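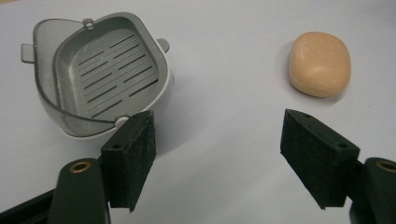

Bar of soap and container with slotted gray insert on a white tabletop

Skin Care Basics, Unit 3: Cleansers
Instructor: Divya Palaniappan

Read this before the practical. Bring your client card and a clean towel.

What a cleanser does
Water alone does not lift oil, sunscreen or makeup. A cleanser contains surfactants, which have one end that holds on to oil and one end that holds on to water. When you rinse, both go down the drain.

Bar soap
True soap is made from fats or oils and an alkali. It is alkaline, usually pH 9 to 10, and skin is slightly acidic. Many clients feel tight after using it on the face. Syndet bars look the same but use milder surfactants and sit closer to the pH of skin. Read the ingredient list - "sodium tallowate" or "sodium palmate" means true soap.

Gels, creams and balms
Gels suit oily skin. Creams suit dry or mature skin. Balms and oils go on dry skin first to break down long-wear makeup, and are followed by a second cleanse.

Procedure
Wash your hands. Wet the client's face with lukewarm water. Work the product in with your fingertips for 60 seconds, starting at the forehead and leaving the eye area until last. Rinse twice and pat dry. Check the hairline and under the jaw for residue.

Storage
Bars are for home use only. In the salon we dispense from pumps.

For next time
Read the section on toners. Darnell Whitfield will take the practical group in the Drindberg room. Written work is 400 words on one cleanser you use at home.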